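Jikberg Furniture opens its refurbishment service to small offices

Jikberg Furniture will extend its desk and table refurbishment service to small offices from September. Until now the service has only been open to schools and councils with large orders.

Under the new arrangement, any business with three or more pieces to refurbish can book a collection. The company will pick up the furniture, repair or resurface it at its Jakine workshop and return it to the same address. Customers can choose to keep the original colour or have the tops refinished in one of the standard whites, greys or timber stains.

"Most of the calls we turn away come from small offices," the company said. "They have a good meeting table with a scratched top and wobbly legs, and they've been told the only choice is to buy a new one. In many cases the frame has years left in it."

The service covers desks, meeting tables, benches and storage units. Chairs are handled separately through Fiore Upholstery, which will continue to take bookings under its own name. Glass tops are not included, and neither are sit-stand desks with a motor fault, though the tops of those desks can be refinished if the base is in working order.

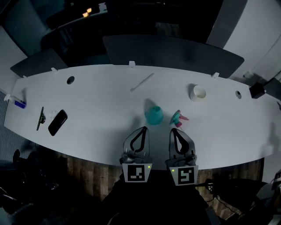

Long tables and curved tops will be priced by length. Tables that can't be taken apart may need a site visit before a quote is given, mainly to check doorways, lifts and parking. There is no charge for the visit within the Jakine delivery area.

Turnaround is expected to be three weeks from collection for most orders. Offices that can't do without their furniture for that long can borrow loan desks, subject to stock. The workshop has 67 loan desks at present and plans to add more over the summer.

Jikberg has also changed the finish it uses on work surfaces. The new coating, supplied by Ziline, is water-based and has less odour than the one it replaces, so furniture can go straight back into a closed office. Customers who had tables refinished with the old coating don't need to do anything – the two can be cleaned the same way, with a damp cloth and mild soap.

Collection and return cost $500 per order within the Jakine delivery area, no matter how many pieces are on the truck. Repair and refinishing are quoted separately. Quotes are based on photos and measurements sent in by the customer and are confirmed once the furniture reaches the workshop. If the final price is higher than the quote, work won't start until the customer has agreed to it.

All refurbished pieces carry a 2-year warranty on joints, fixings and surface finish. The warranty doesn't cover water damage, burns or furniture that has been moved and put back together by another party.

Bookings for small offices open at 9 am on the first working day of September through the Jikberg website or at the Jakine workshop counter.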